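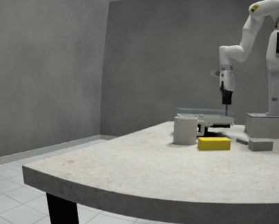
When does the new reading room at Brina open to the public?

The doors open on June 4, 2024, at ten in the morning, and everyone is welcome to come in, have a cup of tea and borrow a book or two.

It has been a long road for the little library at Brina, which closed its old reading room in November when the roof finally let in more rain than the buckets could manage. Since then the books have been living in the hall at Oosthuizen, and regular borrowers have been making the trip out there every fortnight (some of them by bicycle, which is no small thing in a headwind!).

"We missed the place terribly," said librarian Zodwa Masilela. "People kept coming by and trying the door, just out of habit. I did it myself once."

The new room has space for over 2,000 books, along with a children's corner, a proper desk for the local history papers and 17 chairs, all of them donated by neighbours and happily no two alike. Hendrik Gumede, who has been borrowing westerns from the library since he was a schoolboy, has already asked for the green one by the window, and has been told very kindly that it will be first come, first served like everything else.

There will be a story hour for the under-fives at 11, read by Dilani Siddiqui, and in the afternoon Fidel Tapia will be on hand for anyone who would like help tracing family names in the old parish and shipping records. Bring whatever you have, even if it's only a nickname and a rough idea of the decade.

Books borrowed from the Oosthuizen hall can be returned to either address until the end of the month, and no late fees will be charged on anything that went astray during the move. Membership cards from the old room are still good, and new ones can be made up at the desk while you wait.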